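Interior Finishes, Unit 6: Stone Veneer and Marble-Patterned Walls
Handout, revised Nov 1, 2023
Instructor: Jurgita Laur

Read this before the site visit to the Ralbridge building. Bring a tape measure and your sample cards from Unit 5.

1. Terms

Marble is limestone that has been changed by heat and pressure. Veins are streaks of other minerals in the stone. The ground is the main color behind the veins. When you fill out a finish schedule, name the ground first and the veining second. Write "brown, cream veining," and leave words like "rich" or "elegant" to the sales sheet.

A marble pattern can also be printed, painted or rendered. The schedule has to say which one is meant. In the Flalaleck exercise last January, two groups priced real stone for a wall that the drawings listed as printed panel.

2. Scale and repeat

Real slabs do not repeat, although slabs cut next to each other look alike. Printed panels do repeat. Find the repeat length before you lay out the wall and mark it on the elevation. A large pattern in a small room needs fewer openings and fewer joints.

Brown marble patterning in simulated rooms:

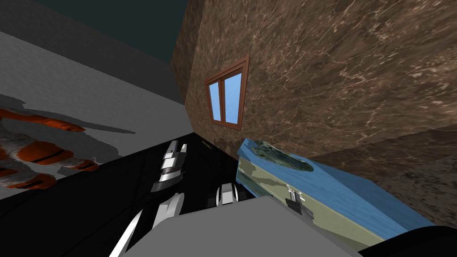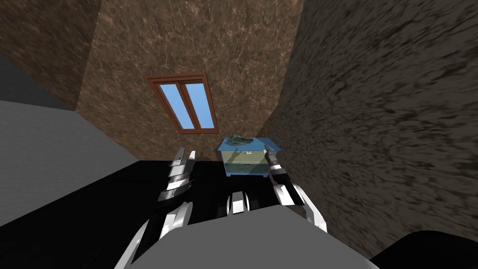
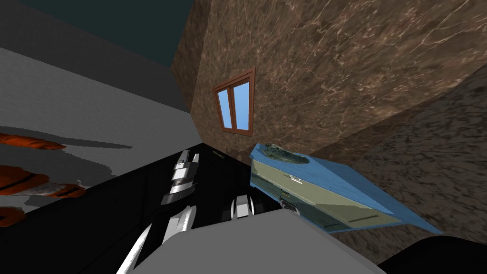
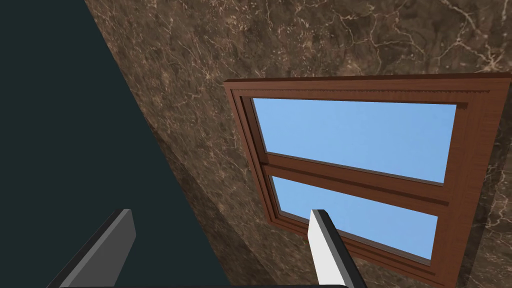

3. Openings

Windows and doors interrupt the pattern. Decide early whether the veins should line up across the opening or start over on the far side. Lining them up costs more material. Show the choice on the elevation with an arrow for the direction of the veining.

Trim is listed on its own line. Give the species if it is wood, the finish, and the width of the face.

4. Corners

There are three common treatments: mitered, butted, and covered with a strip. Mitered corners look best and chip most easily. Butted corners show one raw edge, so note which wall runs past the other. Gianni Russo will show all three on the sample wall at Ralbridge.

5. Assignment

Use the Admasu lobby plan. The budget for wall finish is 3,000 dollars, labor not included. Turn in one elevation, one finish schedule and a corner detail at full size. Work in groups of 2.

Reading: course packet, pages 44 to 57. Skip the section on floor sealing, we will come back to it in Unit 8.

Questions about the plan go to Saulius Rozīte at the drawing desk.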